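Thenmozhi Raju
Last updated: Thursday, February 27, 2020
2 min read

Right, a few of you asked how I got from "can't revise to save my life" to passing my accountancy resit, so I'm going to ramble about it in bits while my tea goes cold.

First go was in December and I failed by 2 marks. TWO. I'd read the whole textbook cover to cover (the Unetti one, weighs as much as a toddler) and underlined most of it in green. Felt very studious. Remembered none of it in the exam hall.

My brother Ravindran, who has never failed anything and is quite annoying about it, asked me what I did after I'd read a chapter. I said I read the next chapter. He made a face.

So the new plan was to shut the book and write down everything I could remember, then open it again and see what I'd missed. It's horrible! The first time I tried it on deferred tax I got one line and a doodle of a duck.

I couldn't bear doing it on paper because then there's a record of how little you know. Whiteboard, flat on the table, wipe it, go again. Best thing I bought all year.
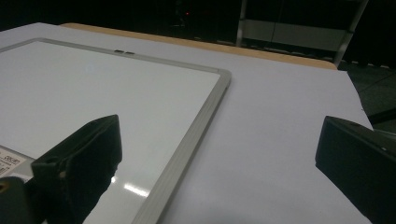
Whiteboard on the table, ready for another go at deferred tax.

I like it lying down, by the way. Propped up it feels like school and I start waiting for someone to tell me off.

Parvathi Kartha from my old office swears by flashcards and lent me hers, a shoebox with 1,000 of the things in it. I did try. I got very good at the ones with coffee stains on, and I suspect I was just learning the stains.

Timings, for those who asked: 30 minutes before work, same again after dinner if I wasn't shattered. Sundays off completely. I used to do these heroic five-hour Saturdays in Padley library and come home having mostly learned what everyone else had brought for lunch.

The bit that hurt was going back to a topic days later and finding it had gone. Consolidation adjustments left my head THREE times. Each time came back a bit quicker though, so I stopped panicking and just put it on the list again.

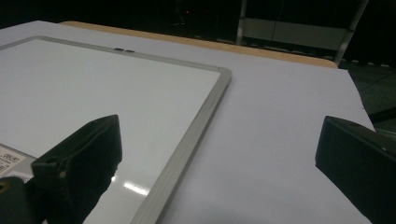
Also, say it out loud. I explained leases to my mum over the phone and she kept asking "but why would they write it down like that?" and half the time I had no idea, so off I went to look it up. She now knows more about right-of-use assets than she ever wanted to.

Past papers: I did them far too late in the first round, saving them up like posh biscuits. This time I did one in week one and got a shocking mark, then knew exactly which chapters to be frightened of.

Sudheer Pinto is asking in the replies whether the paid course was worth it. I didn't do one, sorry! It was nearly 2,000 quid and I had a boiler to replace. Chandrasekhar did the Mumport evening classes and liked the tutor, so ask him.

Next paper is audit. I have opened the book and read the contents page. Someone ask me on Monday if I've done chapter one, and don't accept "sort of".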